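Incidencia 3102: calcetines tobilleros lila, pares mal emparejados tras el lavado
Estado: cerrada. Abierta por: Piroska Balogh. Asignada a: Keegan Friesen

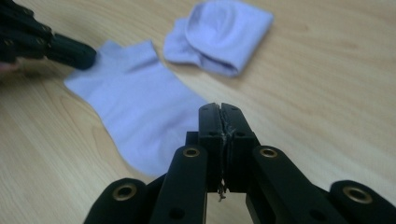

Dos calcetines tobilleros lila claro sobre la mesa, uno extendido y otro recogido.

Martes, 9:40. Piroska Balogh
Una clienta de la residencia Plilport devuelve la bolsa entera. Dice que los calcetines lila le llegan doblados de dos en dos, pero que al ponérselos uno le queda más corto que el otro. El pedido era de 16 pares, todos del modelo tobillero fino de Memumau. Los he vuelto a mirar y a simple vista son del mismo color.

10:15. Keegan Friesen
¿Van marcados por dentro? En ese modelo la talla suele ir impresa en la planta. Si no se lee, hay que medirlos extendidos, del puño a la punta, sin estirar el tejido.

10:50. Piroska Balogh
La marca está borrada en casi todos. Los mido de perfil sobre la mesa de madera, con el talón hacia abajo. Salen dos largos distintos. La diferencia es pequeña y con el calcetín recogido no se aprecia.

11:30. Keegan Friesen
Entonces son dos tallas mezcladas. Pregunto en lavado si ese día entró otra bolsa con la misma prenda.

12:05. Ernő Major
Confirmo. En la misma carga iban dos bolsas de Plilport, la 2 y la 16. En la segunda también había tobilleros lila, talla mayor. Se lavaron sin malla. El programa fue el de siempre, a 30 grados, y no creo que hayan encogido.

13:20. Piroska Balogh
Separados por largo y emparejados de nuevo. Queda un calcetín suelto de la talla pequeña. He revisado el tambor y la cesta de secado y no aparece.

16:10. Ernő Major
Encontrado dentro de una funda de almohada. Lo dejo en la mesa de doblado.

16:25. Keegan Friesen
Pares completos en las dos bolsas. Salen mañana con el reparto. A partir de ahora, calcetines de Plilport siempre en malla con el número de la bolsa. Cierro.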